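4. Remise en état d'une table d'appoint en salle de jeu

4.1 Domaine d'application

La présente section concerne les tables d'appoint à plateau en bois clair placées à proximité d'une table de mahjong automatique Clatel. Elle couvre le débarrassage, l'essuyage et la remise en place des objets. Le nettoyage du tapis et du mécanisme central fait l'objet de la section 5. Le lavage des tuiles est traité en section 6.

4.2 Matériel

– un chiffon sec pour les miettes ;
– un second chiffon, légèrement humide, pour le plateau ;
– une éponge non abrasive, réservée aux taches grasses ;
– un flacon de détergent neutre Girnero, à diluer à raison de 10 ml par litre d'eau ;
– un sac pour les emballages vides.

ATTENTION. Ne pas utiliser sur la table d'appoint un chiffon ayant servi à l'entretien du tapis. Les fibres de feutre retenues dans le tissu se déposent dans le fil du bois.

4.3 Débarrassage

1. Arrêter la table de mahjong à l'interrupteur et attendre l'immobilisation complète du plateau central.

2. Retirer en premier les récipients susceptibles de contenir un liquide : gobelets de nouilles instantanées, tasses, bouteilles. Les saisir par le bas.

3. Ne pas empiler d'aliments emballés sur un gobelet. Si une pâtisserie sous film y a été posée, la retirer avant de déplacer le gobelet.

4. Contrôler la fermeture des boîtes alimentaires à couvercle. Les boîtes d'aspect cartonné se déplacent à deux mains, à plat.

5. Regrouper les textiles sous sachet à l'écart de la zone à essuyer. Le sachet reste fermé pendant toute l'opération.

Note. Les objets peuvent rester sur la table si celle-ci est essuyée par moitiés. Dans ce cas, repousser l'ensemble vers le bord opposé et procéder en deux passes.

4.4 Essuyage

1. Dépoussiérer au chiffon sec, dans le sens du veinage.

2. Passer le chiffon humide en bandes parallèles, en appuyant du bout des doigts sur les zones marquées. Le chiffon doit être essoré : aucune goutte ne doit se former à la pression.

3. Traiter les taches grasses à l'éponge, sans frotter en cercle. Les éponges évidées au centre s'utilisent sur la tranche ou à plat, indifféremment.

4. Laisser sécher avant de reposer les emballages. Prévoir 148 secondes au minimum avec le produit dilué selon 4.2.
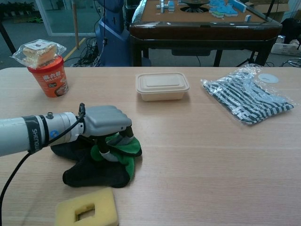
Selon Kamolrat, le chiffon bicolore est à proscrire sur les bois clairs tant qu'il n'a pas été lavé trois fois, la partie foncée pouvant dégorger. Cette réserve s'applique aux textiles neufs. Pour un chiffon déjà lavé, un essai sur la face inférieure du plateau suffit.

4.5 Remise en place

1. Placer les récipients au fond de la table, les boîtes au centre.

2. Ranger l'éponge hors du plateau. Une éponge humide laissée à plat sur le bois provoque une auréole en quelques heures.

3. Plier le chiffon en quatre ou le suspendre. Ne pas le laisser en boule.

4. Vérifier que rien ne dépasse du côté de la table de mahjong. Distance minimale entre les deux meubles : 164 mm.

ATTENTION. Aucun aliment ni liquide ne doit être posé sur le rebord de la table de mahjong, même à l'arrêt. Les références d'un rebord de remplacement figurent au catalogue Jorkthorpe, article 369.

4.6 Périodicité

Essuyage après chaque partie. Dégraissage complet une fois par mois. Une couche d'huile d'entretien est à appliquer chaque année en mars, sur bois parfaitement sec.

Commentaires (3)

tuile_rouge
Le point 4.4.4 est optimiste. Chez moi, avec le Girnero dilué, il faut le double en hiver.

Pm_59
Est-ce que la distance de 4.5 vaut aussi pour les tables à pieds repliables ? La notice Clatel ne le précise pas.

ventdest
@Pm_59 j'ai gardé la même et je n'ai pas eu de souci. Par contre l'huile de mars, deux couches fines chez moi, une seule ne tenait pas l'année.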